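Coste Wash Bin, two-pack, in the shell color

I bought the Coste bins for rinsing and sorting dishes in a kitchen without a dishwasher. They have now been in daily use since June, one for dirty plates and one for clean.

Each bin weighs little and holds 16 liters by the maker's figure. In practice it is filled to well below that, as a full bin of water is awkward to lift. The plastic is glossy inside and out. It wipes clean with a sponge, and tomato stains came off with baking soda. Fine scratches show under a ceiling light after nearly 2 months, mostly on the floor of the bin.

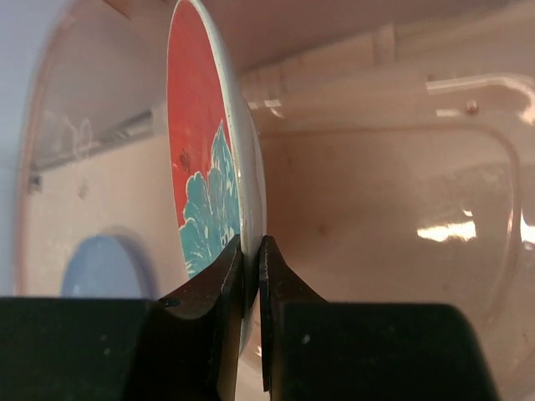

Shallow ceramic plates are the hardest test, as a glazed rim slides on a smooth surface. Stood on edge with no support, mine slipped flat unless at least four were packed together. A Busow wire insert fixes this but has to be bought separately. Bowls and mugs gave no trouble. I had no chips, and the floor of the bin flexes enough to soften a careless landing.

The handles are molded into the short sides and are too shallow for wet hands. The older Irnelley tub I used before had deeper ones, though it was harder to clean in the corners.

Nested, the pair fits under a 74 cm counter with room for a bucket. They stick together slightly when damp.

Good for plates in small batches. For large pots, get the deeper Pletham.

Fabrice Moulin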